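FOR IMMEDIATE RELEASE

Tavance opens equipment planning desk for hotels, cafeterias and caterers looking at two-handed robots

VAUGHAN – 10/15/18 – Tavance today opened a planning desk for food service operators who want to put a two-handed robot on drink service and don't know what to put in the budget. Free for the first call. Flat fee after that. No obligation to buy from us, or from anybody.

The desk is run by Noémie MacPherson, who came over from the leasing side in May. She and her staff will go through an operator's counter plan, existing dispensers, cup stock and power, then send back a written equipment list with line items. Turnaround is 4 working days.

"People call and ask what the robot costs," said MacPherson. "Fine, we can quote that. Then they forget the table, the spare fingertips, the cups, the week when the thing is being taught and the counter still has to be staffed. That's where the budgets go wrong."

The service grew out of 237 inquiries logged by the sales office. Most came from breakfast rooms and office cafeterias. A lot of them had already set aside money for arms and hands and nothing for the rest of it.

Keep the dispensers you have

First advice from the desk is usually to leave the drink equipment alone. Countertop dispensers with a spout over a drip tray are a known quantity, parts are easy to get, and staff can go on using them by hand when the robot is down. Replacing them with something "robot ready" adds a purchase order and often a plumber.

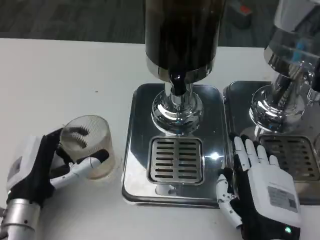
Cups are another matter. Buy the cup before you finalize the hand. Thin plastic flexes under a grip, glass doesn't, and an operator who plans on switching between the two should say so up front so both get into the trial. Tavance asks for a full sleeve or rack of whatever is really used on site, not a sample from the catalog. Same goes for lids if there are lids.

Spacing comes next. Two dispensers side by side look fine on a drawing until there are two hands working in front of them. The desk will mark up a counter plan for reach at no extra charge, provided the drawing has real dimensions on it. Photos with a tape measure are ok.

What goes in the budget

The standard worksheet, called Irine, is available from today as a download or on paper. It splits a project into purchase, set-up and yearly running cost. Lines include:

Arms, hands and mounting
Table or counter, including leveling
Cups and glasses for teaching and testing (expect some losses)
Cleaning supplies and drip tray spares
Staff hours during set-up
Operator training, two shifts minimum
Service contract and loaner terms
Wear parts, held on site

Figures in the worksheet are left blank on purpose. Operators fill in their own wages and their own supplier prices, then the desk checks the totals and flags anything that looks light. Set-up hours are the line most often left at zero. Please don't leave it at zero.

The flat fee for a full review is $2000, credited in full against any Tavance purchase or lease signed inside the same budget year. Operators with more than one site pay once if the counters match.

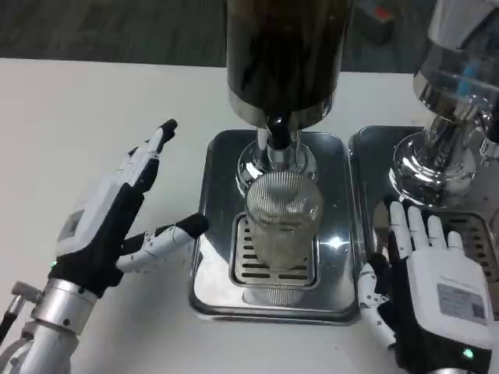 Pilot first, then the purchase order

For buyers who aren't ready to commit, Tavance will set up a pilot on a plain table away from the service line. Same dispensers, same cups, no guests. The customer writes down beforehand what counts as a good pour and what counts as a failure, and the log belongs to the customer. Pilot terms are month to month and the hands can be swapped for a differnt model partway through.

Leritz, the catering group, is the first to sign up and will use the desk to plan its next round of spending on breakfast counters. Gordon Zacharias, head of purchasing at Leritz, said the company had asked for numbers it could take into a budget meeting.

"I had three quotes and I couldn't compare any of them," said Zacharias. "One had training in it, one didn't, one had it under freight for some reason. We wanted one sheet with the same lines on it every time. If the answer is wait a year, I can live with that too."

Leritz has not placed an order for robots and the agreement does not require it to.

Availability

Planning desk open now to operators in food service, by phone or at the Vaughan office. Site visits by appointment, travel billed at cost. Lease customers already under contract can get the worksheet review free, ask your account rep. Dealers wanting to use Irine with there own customers should contact the desk for a copy with the dealer margin lines added.

About Tavance

Tavance sells, leases and services robotic arms and hands for food service and light packing work. Head office and service shop in Vaughan.

Press contact: Noémie MacPherson, Planning Desk, Tavance. Counter drawings and worksheet requests to the same desk, please put the site name in the subject line.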